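Gilthorpe Kneeboard, Second Edition

Hi, I'm Tâm Đinh. I fly a tired old rental out of Cillutdale most weekends and I make kneeboards in my spare room. If you've ever dropped your pen under the rudder pedals on short final, you already know why I started!

The Gilthorpe is a strap-on kneeboard for student pilots, renters, and anybody else who flies in a cramped cockpit. It holds half-letter paper in portrait, with a clip at the top and a pocket underneath for your checklist cards. I made the first edition for myself and then for the other students at my school (they kept borrowing mine and not giving it back), and after 193 of those I had a long list of things to fix. So I fixed them.

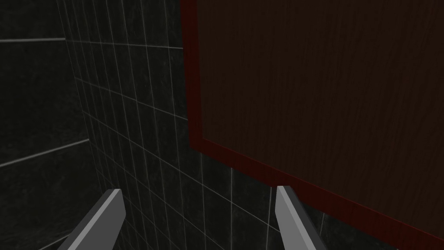
Dark tile walls meeting in a corner.

What changed from the first edition

The strap is wider, for a start. The old one dug into my leg on anything longer than an hour, and on my long cross-country I had a red line above my knee until dinner. The new one is two inches across with a soft backing, and it stretches enough that you can put it on over winter pants.

The clip is lower. On the first edition it stood up high enough to catch the yoke at full back elevator, and I found that out during a soft-field takeoff with my instructor Khoa Khúc sitting next to me. He was very calm about it. I moved the clip to the flat part of the board and trimmed the spring arm down, and I've had full travel in every trainer I've tried since. Please still check it in your own airplane before you start the engine, with your seat where you normally have it. Legs are different and so are yokes.

The pen loop is on both sides now. Lefties, I heard you, all of you, at length.

I also dropped the printed conversion table on the back. It looked great and I never once saw anyone use it. There's a plain clear sleeve there instead, so you can slide in your own frequencies, the light gun signals, your V speeds, whatever you like.

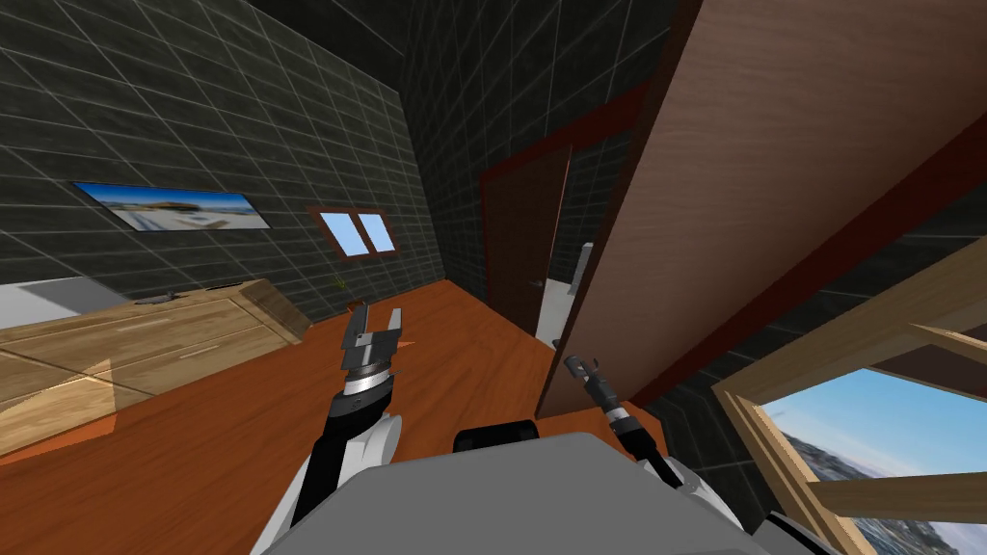

Sizes and colors

There are two sizes. Regular is 6 by 9 inches and is the one most people want. Short is 6 by 7 and works better if you fly with a stick, or if you're small like me and the yoke sits practically in your lap.

Colors are black, tan, and a dark green I named Fakir after the barn cat at the field. Green is a limited batch of 400 and I don't plan on making more, mostly because the fabric was a pain to get.

What comes in the box: the board, the strap, one pen, and a pad of 50 nav log sheets. The sheets are my own layout, with a big empty box for the ATIS and room to scratch out a clearance when they change it on you. Refill pads come in packs of 500 sheets or 1000 sheets, and the big pack is really meant for flight schools (or for people who write like I do).

Care

Wipe the board with a damp cloth. The strap comes off and can be hand washed, then hung up to dry. Keep it out of the dryer, the backing shrinks. Don't leave the whole thing on the glareshield in June either, the clear sleeve goes wavy and it stays that way.

Shipping and returns

I pack orders in the evening and they go out from Usel, where the nearest decent post office is. If you hate it, send it back within 30 days and I'll refund you, even if you've flown with it. Just take your notes out of the pocket first, I've been mailed somebody's grocery list and a fuel receipt already.

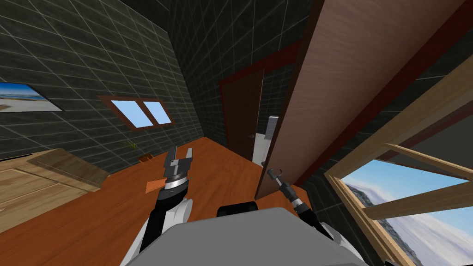 Will a tablet fit on it?

A small one will, if you get the Regular and add the elastic corner kit from the accessories page. Full-size tablets are too heavy for this strap and slide down toward your shin, so I'd go with a proper tablet mount for those.

Can I buy just the new strap for my first edition board?

Sure, it's listed under spare parts. The slots are the same width on the board itself, so fold the strap ends over once and they'll feed through.

Page updated 10/16/18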